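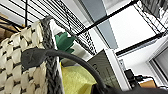
2 min read

Back from four nights at Jalthorpe and my boots are still in the bathtub. Going to dump the whole trip in a thread before I forget which hide was which.

1/ It's a wetland reserve, mostly reed and flooded meadow, with one long ridge of dry grass on the east side. We went in October for the cranes. I'd seen cranes before, two or three in a field, far off. I had no idea what a real roost sounds like!

2/ We stayed at Skemudard, the old lodge by the north gate. It has 7 rooms, one kettle on each landing and a porch that looks straight down the main channel. Ask for the back side if you like sleeping - the geese start up well before five.

3/ Our guide was Nele Dewulf and I'd follow her into any bog on earth. She walks slowly, stops a lot and lets you find the bird yourself (even when you're pointing your binoculars at a fence post, ask me how I know).
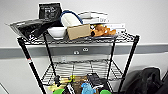

Sunday, before breakfast.

4/ So, the count. The reserve tallies cranes at the evening roost and writes the number on a chalkboard by the gate. Our first night it was 111. I thought that was huge. Two nights later, after the wind went round to the north, it was 747. They came in low over the ridge in long wobbly lines and the noise just kept building till I couldn't hear my sister talking next to me.

5/ Best hide for the roost is Tawfik, end of the boardwalk. It's a long bench and a slot to look through, and you have to be in before the light goes because they close the boardwalk after that. Bring something to sit on. That bench is brutal.

6/ Droment hide is the one everybody skips and we had it to ourselves both mornings. Otter on the first one! Rolled around in the shallows with an eel for ages, then a marsh harrier came over and the whole pool went up. 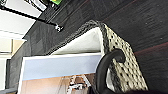

Can you do the reserve without a guide?
Sure, the trails and hides are open to anyone with a day ticket, but the dawn walk on the ridge is guided only and I'd book that one.

7/ Things I'd pack next time: thicker socks, a second pair of gloves, more snacks. Skemudard does a good soup at night but lunch is on you, and the nearest shop is a long drive down a very potholed road.

8/ We're already looking at spring dates. Nele says the bitterns boom in April and you can hear them from the porch with your coffee. Will post the harrier pics once I've sorted through them - most are of empty sky.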